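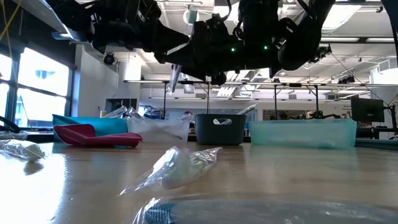
Black arm over the long table, bins lined up along the back, clear bags up front.

Can a machine tidy up yet? My answer changes depending on which day you ask me. I spent a Monday at the Jorinetti open workshop with my camera and a very large coffee, because I've been promising everyone at home a straight answer on whether we can stop arguing over who puts the shopping away. I've cut the gallery right down (I came home with far too many shots of cables, sorry) and kept the ones that show the job itself.

And the job is sorting. Stuff in plastic goes in, stuff ends up in the right bin. That's it! Anyone who's worked a back room in a shop knows it well. I did two summers of it at Etar, the discount place near my old flat, and I could clear a trolley while having a full conversation about somebody's terrible boyfriend. My target there was 90 items in a shift before lunch, and I beat it most days without trying very hard.

So I went in a bit smug. Bins are the easy half, if you ask me. They stay put, they have nice big openings, and you can give every one its own colour. I reckon a machine that only had to drop things into bins would have my old job by now. It's the picking up that I wouldn't bet on, and most of that comes down to the wrapping. Crinkly clear plastic shines, it shifts about, and it makes a sock and a sponge look like the same blob. I have trouble with it myself before breakfast.

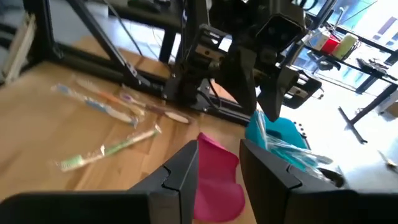
Small packaged goods are the chore I'd pay real money to hand over. Our bathroom cupboard at home is a disgrace, and the bottom shelf is nothing but multipacks somebody opened and shoved back in. Toothbrushes are the worst of it, and there are four of them on the wood there, each one still sealed in its own clear wrapper, with a couple lying partly over each other. A person just sweeps up the lot in one hand. Doing it one at a time with two big square fingers is a different kind of work, and I'd want to see it done all afternoon before I believed in it.

My own scorecard, for what it's worth: folding towels, 4 out of 10. Putting groceries away, a bit lower. Sorting packets into bins, I'd go higher than either, and I'd happily let one loose on my cupboard if I could stand beside it the first time. More from the Maglaya warehouse day once I've sorted through those, all 683 of them.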